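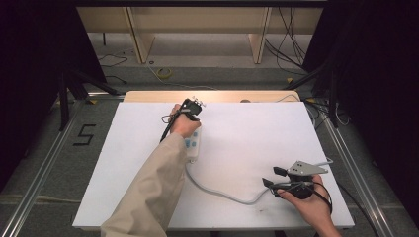 Workbench | Interviews | Surfaces & Cables

Réka Vass has worked at plain white boards for most of her time at Utberg, and her views on them are settled. "A bench board has one job, to show you what is lying on it," she says. "On white, a black cable is a line. On carpet it is nothing."

Her room has grey carpet, which she did not choose. The board lies flat on it and the work is done on top, with both hands. She does not clamp it.

Cables take up most of our conversation. A black lead goes over the back of the wrist, if it must go anywhere. A light grey one may lie across the board in a long curve. "People pull them straight to be tidy. Then you lift your hand and the remote comes with it." She prefers slack, and accepts that slack collects under the right hand and round the fingers.

Small remotes stay close to the left palm, buttons up. Vass wrote this into the Szalai bench notes in March, together with a rule on sleeves – long ones are permitted, loose cuffs are not.

Marks are a lesser matter. She wipes a board at the end of the day and replaces it when the smudges no longer come off. The present one is number 3117 in her log. "Faint ones I leave. They do not hide anything."

On lighting she is brief. One bright source from above, nothing from the side. "Side light gives every cable a twin."

Filed under: bench practice, cable handling
20 shares | 2 comments

Győző Vida
We tried matt grey boards at Flukska. Black leads were fine, grey ones disappeared. Back to white.

Akua Essien
What does she wipe them with? Ours go yellow after alcohol.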